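Hamalen worktop sealer, 5 months on

Bought this in June after the old stuff ran out. Paid 23 quid for a bottle, which felt steep. Kitchen gets hammered, two kids, a lot of beetroot, a husband who puts lemons down wherever he happens to be standing. So a fair test I think.

What you get

One bottle, a folded cloth, a leaflet in tiny print. The cloth is rubbish, sheds fluff all over. Use an old T-shirt. The bottle has a flip cap that clogs after the second go, I now keep a pin next to it. Smell is mild, bit like nail varnish, gone by teatime if you open the window.

Putting it on

Leaflet says clean, dry, leave overnight, then seal. Did it properly first time, on a Saturday, everything piled up in the hall and toast on our laps. Wipe on thin. Wait. Buff off. Then again. The buffing is the hard bit, miss a patch and it dries cloudy, and then you're going over it with more sealer to shift it. My arm ached till Monday.

Second time I skipped the overnight wait and couldnt tell any difference.

One bottle did our whole run twice with a dribble left over. We've got two lengths and the bit by the window.

Which stone

Our worktop is a pale marble. Jawad Jatoi, who fitted it, told us straight off that marble would mark and did we want the granite instead. We did not listen. White with grey veins and little dark specks is the look I'd wanted for years, and I still like it.

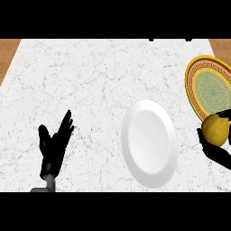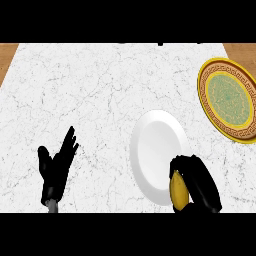
White marble, grey veining, specks all over.

Does it work

On oil, yes. Left a puddle of olive oil by the hob for a whole evening and it wiped straight up. Same with tea. Red wine okay if you get to it inside the hour. Tumeric left a yellow ghost that took a week of wiping to fade.

On acid, no. Lemon juice took the shine off in a ring the size of an egg cup and the ring is still there. Same story with vinegar. To be fair the leaflet does say it won't stop this, in the tiniest print of the lot, but the front of the bottle says "total protection" and that's cheeky.

Against the others

Used Dirnley for years before this. Cheaper, thinner, needs doing every couple of months and leaves it a bit sticky in warm weather. Metwally was recommended by the tile shop, lovely finish, but you have to buy their cleaner as well and I'm not doing that. Hamalen sits in the middle. Water was still beading at four months, starting to soak in a bit now near the sink, so I'll redo it this weekend.

Gripes

The cap. The cloth. No refill size. Emailed to ask about refills and got an automatic reply, then nothing.

Would I buy it again

Yes, grudgingly. Four out of five for oil and tea, two for anything sour. Use a chopping board.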